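Subject: Re: [drolasley-hist] The Firklow bridge fight - which bank?

Quick one before I lose the laptop to homework.

> On the Firklow business: I still think everyone is misreading the
> muster roll. It gives 1589 men under pay in April and the regimental
> history gives 3596 for the same month. You can't square those by
> blaming desertion. Either the roll is partial or the history has added
> in the wagon people, and I would like to know which before we print
> anything. Also, can somebody tell me where the west bank story comes
> from? Every modern account has the guns on the west bank and not one
> of them gives a source.

Right. Numbers first. The roll is partial, I'd put money on it. Two leaves gone after the pikemen, you can see the stubs in the binding, and the clerk's running total at the foot of the next page jumps. Doesn't jump far enough to get to 3596 mind you. So probably a bit of both - missing leaves AND the history counting carters, farriers, wives for all I know. The author was the colonel's nephew and he liked a big regiment.

West bank. This one I did chase. Oldest mention I can find is the Wurkar guidebook, first edition, and it just says "the guns stood west of the water". No note. Everybody after that copies it, one of them copies the spelling mistake as well. The town accounts have the opposite - payment to a farmer on the EAST side for 11 gate posts broken up by the artillery and a hedge. You don't pay a man for his gate posts if the guns were over the river. I suppose they could have crossed afterwards but the entry comes before the bridge was mended, unless the clerk wrote things up out of order, which he did do in the winter quarter. Hm.

Has anyone got the Âu letters in full? I only have the extracts and they stop the evening before, very annoyingly. There is meant to be a sketch map folded in with them. If the map shows the ford we can stop argueing about the ford.

Not happy with calling it a battle in the title, by the way. Skirmish at most. Could live with "the fight at".

Draft of the second section is on the shared drive, ignore the footnotes, they are numbered wrong from the bridge onwards and I'll fix them tonight. Comments by the end of April please or it slips to the next issue again.
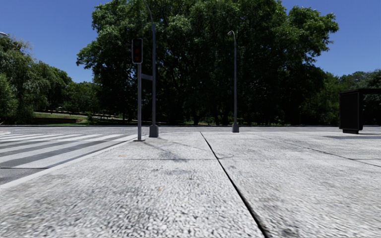
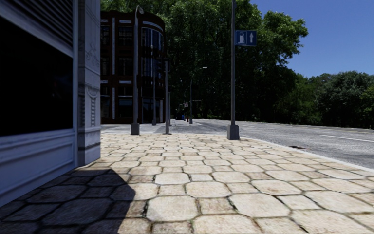
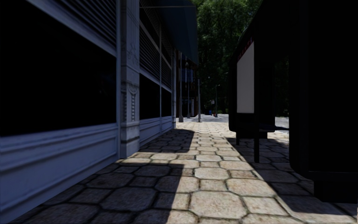 Paving, all three. Building front in the second and third.

> Also, are we keeping the old spelling of Drolasley in the quotations?

Yes, keep it in quotes, modern everwhere else.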